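The clock at Osero has kept the village's time since 1801, and for most of those years one family has wound it. Raffaele Messina climbs the 266 steps with a torch and a tin of grease.

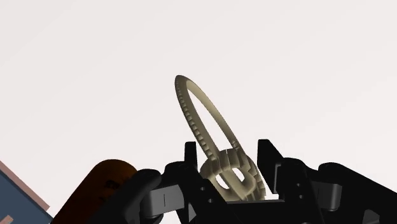

Fine teeth along the outer side of a ring.

The winding takes him two hours. He learned it from his uncle, who kept a notebook of every stoppage. The longest came one October, when damp swelled the door shut.
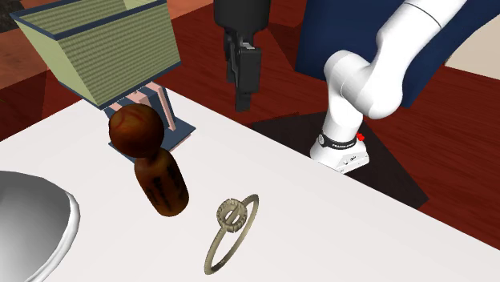 Parts are the harder problem. The Bassi foundry closed years ago, and Messina now sends worn wheels to Zisiva, a small workshop down the valley that cuts new ones by hand.

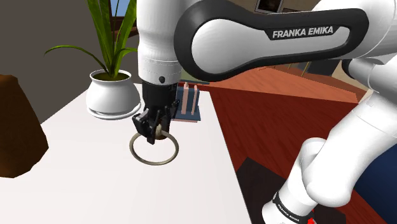

He has been offered an electric winder and has turned it down. The council would like an answer about who takes over. His daughter knows the steps, he says, but she works in the city and comes home for Christmas.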